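Puesta a punto

La pinza de mano que no perdona un tornillo flojo

En Wekberg la jornada empieza por los dedos. Los de la pinza, claro. Anderson Lins los abre, los cierra, escucha. Si rasca, fuera la tapa y a limpiar la guía con un pincel seco. Nada de aceite, que atrapa polvo y luego no hay quien lo saque.

Después la holgura. Galga de 2 décimas entre dedo y carcasa, ni una más. Los tornillos los sirve Godoy en bolsas de 27 y siempre falta alguno, se queja Lins, que ya a perdido la paciencia con el proveedor. Fijador de roscas, poco. Y esperar.

La calibración de la cámara va al final. Siempre. Ravindran Mudaliar lo aprendió a las malas en Vuvance: 14 tomas tiradas por calibrar antes de apretar el soporte. Una tarde entera perdida. 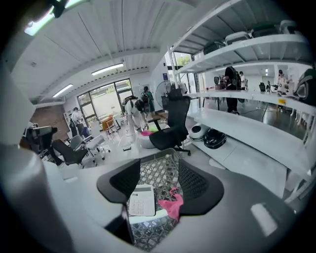

Queda el cable, el punto débil de todas. Se dobla junto al conector y un dia deja de dar señal, sin avisar. Mudaliar lo cambia en cuanto nota la funda blanda. Apunta el número de la unidad, la 2291 esta vez, y la fecha en una libreta de tapas duras. La hoja de cálculo existe, pero la rellena cuando puede.

Próxima revisión, en octubre. Los dedos nuevos de Wilico siguen sin llegar.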